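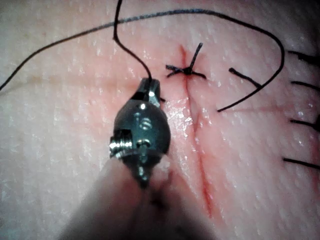 Gripper and suturing pad, close up

How to put off a system update in Travar 12

Save your work first, then sign in with an administrator account.

1. Open Settings and choose Updates.
2. Click Schedule. The default is Monday at 2 a.m.
3. Pick a new day, or select Pause to stop updates for 11 days.
4. Click Apply and restart.

If Pause is grayed out, an update has already been downloaded. Let it install, then go back to step 1. Laptops must be plugged in or have at least 44 percent battery.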